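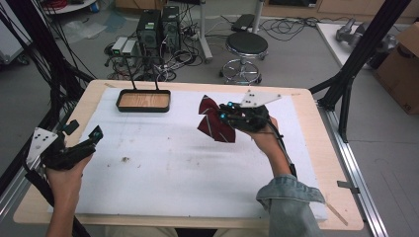

Nivaldo Seixas asks if a silk tie can be ironed at all, his mother always did it through a damp towel. Short answer no, not by pressing down. Steam from a little way off, let it drop, then hang. More on this in part 2 of the handout.

## Accessories unit: neckties, folding and storing

Room 253, bring your own tie. Any fabric but know which one it is, read the label before class.

**Parts, quick**

- blade = wide end
- tail = narrow end
- neck = the middle bit, usually the first to go out of shape
- keeper loop = on the back of the blade
- slip stitch = the long loose thread inside. DON'T cut it, even if it hangs out

**Surface first**

Check before you put any fabric down. Crumbs, dust, old chalk, all of it ends up in the weave. Pale sheet is good for seeing dirt, so look. Brush off dry, then wipe, then wait. Wiping first just makes paste (yes, everyone does it once). 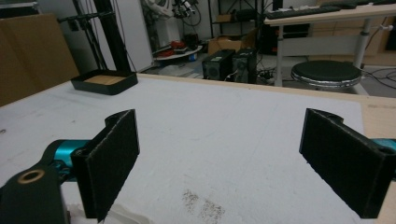
*Fig. 2. White work sheet with brownish specks near the front; tray toward the upper left.*

Trays: shallow is fine for one rolled tie. Rolled, seam inside, start from the tail. Not tight. Kátia Rezende's version starts with folding the tie in half and then rolling, ok for travel but you get a soft crease at the fold. Both accepted in the practical.

**Undoing a tie**

Reverse the steps of the knot. Don't pull the tail through, it drags the lining sideways and the blade starts to twist. If the knot is stuck, loosen with fingers from the sides.

After wearing: hang 24 hours, then roll or leave hanging. Knits never hang, always flat or rolled.

**Bunching**

Means gathered across the width, anywhere on the length. Happens when you grab the middle to pick it up. Stripes are handy here, follow one across the fabric and you see where the cloth has turned over on itself. Solid colors hide it, so feel for the ridge.

To fix:

1. lay it down, back side up
2. find the seam, follow it with one finger
3. smooth outward from the middle to both ends
4. turn over, check the blade point lies flat
5. still ridged? steam, see above 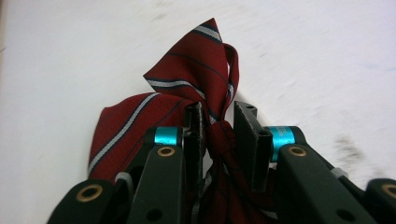

*Fig. 3. Striped tie, dark red, gathered in the middle, wide blade to the lower left.*

**For next time**

- read the Bindley chapter on linings, skip the bit about bow ties
- sketch of your own tie, parts labeled, seam direction marked
- Elaine Lopes and Svyatoslav Dovhaniuk still owe me the stain chart from October
- practical is in pairs, 2 ties per pair, one striped if possibel

Spare labels in the drawer by the sink.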